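3.2 Drawer units and contents

Small desktop drawers were treated as a separate class from shelves and lidded boxes, following Holub and Khokhar. A drawer hides its contents until it is opened, and the amount of travel needed to reach an item depends on where the item lies. The Rudd inventory lists 27 storage units, of which 11 have a single drawer. All were placed on a plain tabletop with nothing stacked on them.

For each unit we recorded the outer dimensions, the type of handle, the depth of the tray and the distance the drawer could be pulled before it tipped. Long, thin items were considered separately – they tend to be stored lengthwise and can settle against a side wall, where they are harder to pick up than items lying in the middle.
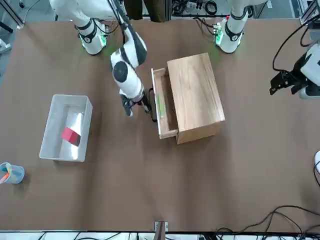
Figure 4. Wooden cabinet with its shallow drawer open and a slender green item lying lengthwise inside.

Tray depth had more effect on retrieval than handle type. In shallow trays, items remained within reach at roughly 50 percent of full travel, whereas deeper trays had to be opened almost completely. Handle type mattered mainly for the first part of the pull, when friction between the tray and the cabinet body is highest. Seven units were measured a second time in March to check for wear – no change in travel was found. The remaining units are discussed in Section 3.3.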